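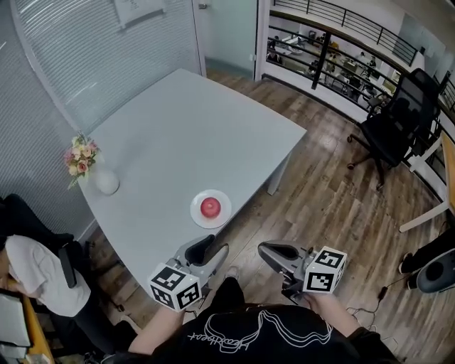
오티스 나카무라의 회신에 따르면, Metoswood 수거 거점의 폐건전지 수거함은 적재 한도에 도달하였으나 관리 시스템에는 여전히 '여유 있음'으로 표시되고 있다고 한다. 그는 수거 차량 배차가 자동으로 생성되지 않은 점도 함께 확인해 달라고 요청하였다.

접수 구분: 폐전지 수거 관리 / 중량 집계 오류
담당: Flesier 운영지원팀
상태: 조치 완료, 경과 관찰 중

09:40 접수. 해당 거점의 누적 중량은 173kg으로 표시되나 현장 계량값은 300kg에 가까움.
10:15 전송 기록 1,003건을 대조한 결과, 8건이 Irnovden 처리장 코드로 잘못 등록된 사실을 확인함.
11:05 오등록분을 원래 거점으로 이관하고 집계를 재실행함. 표시 중량이 현장 계량값과 일치함.
11:20 임시 배차를 수동으로 등록함. 리튬 전지는 단자 절연 후 별도 용기에 보관하도록 거점에 안내함.
14:30 트리니티 몬토야가 거점 코드 변경 이력을 검토함. 9월 코드 개편 시 Obi 단말기의 설정이 갱신되지 않은 것으로 판단됨.
15:10 단말기 설정 갱신 완료. 시험 전송 정상.

다음 정기 수거 시까지 본 건을 종결하지 않으며, 동일 증상이 발생할 경우 본 접수 건에 회신하여 주시기 바랍니다.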